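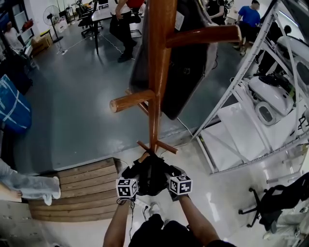
Week six, and we're finally on to load paths, the part of Introductory Statics for Makers that I like best. A load path is the route a weight takes on its way to the ground. Every object that holds up another object has one, and if you can trace it with your finger you already understand more than half of what's on the midterm. Take a tall wooden coat rack with round pegs sticking out sideways and crossed legs splayed on the floor. Hang something on it and the weight goes into the peg, along the peg into the pole, down the pole into the legs, and out through the legs into the floor. Five stops! Write them down in order, every time, even when it feels silly. I still do it on the back of envelopes.

Now the words. I'm going to be fussy about three of them because they get swapped around all the time in the homework.

Force is a push or a pull. It has a size and a direction, so an answer of "15" gets you half credit at best. 15 what, and which way?

Moment is the turning effect of a force. Force times the distance from the pivot, measured square to the force. Lots of you measured along the bar in the March problem set, even when the bar was tilted, and got numbers that were too big. Draw the line of the force, then find the shortest distance from the pivot to that line. That's your arm.

Reaction is what the support gives back. The floor pushes up on the leg, the wall pushes out on the bracket. If the thing isn't moving, reactions and loads have to cancel, and so do the moments.

Worked problem (do this one with me, pencil out)

A peg sticks straight out from a pole. A bag weighing 30 newtons hangs 0.1 meters from the pole. What's the moment where the peg meets the pole?

Moment = 30 x 0.1 = 3 newton-meters.

Okay, that was easy. Next, the same bag is the only thing on the stand, and the stand itself weighs 100 newtons, centered on the pole. The feet reach 0.25 meters out from the pole on the side where the bag is. Does it tip?

The pivot is the tip of the feet on the bag's side. The bag hangs 0.1 meters from the pole and the feet reach 0.25, so the bag's weight still falls inside the feet. It's pushing the stand down onto the floor and can't tip it over, however heavy it is (the peg may snap, but that's week nine). A few of you will want to work out a moment for the bag and set it against the stand. Go ahead, but watch the direction, they both turn the same way.

Now swap in a longer peg so the bag hangs 0.45 meters out. The bag is 0.2 meters past the feet.

Tipping moment = 30 x 0.2 = 6 newton-meters
Holding moment = 100 x 0.25 = 25 newton-meters

Still standing, with plenty to spare. How heavy would the bag have to be before it goes? Set them equal: W x 0.2 = 25, so W = 125 newtons. That's a very full bag.

A note on pushing sideways. Weight isn't the only thing that acts on a stand. Somebody brushes past, or a kid pulls a sleeve, and a sideways force high up has a long arm all the way down to the feet. A small push up there can do what a big bag can't. Try it at home with a broom and one finger (gently, I don't want emails).

Reading

Tsikata, Salamatu, the course packet, chapter 4, up to page 21. Yes, that's me, and yes, I know there's a wrong sign in the second figure. The arrow at the left support should point up. I've fixed it in the April 2021 printing, so if you have a hand-me-down copy, please correct it in pen.

The Amoah notes on brackets are optional but very readable. Skip the section on cables for now.

Homework

1. Find something in your home that holds something else up. Sketch it and trace the load path, naming every stop.

2. A shelf bracket carries 21 newtons at 0.3 meters from the wall. Find the moment at the wall, and say which of the two screws is being pulled out and why.

3. Redo the tipping problem with the feet reaching only 0.15 meters and the bag still at 0.45. Careful, both arms change.

Sketches can be rough, but arrows must have heads. Turn it in on paper, stapled, in the tray outside the Stukow room.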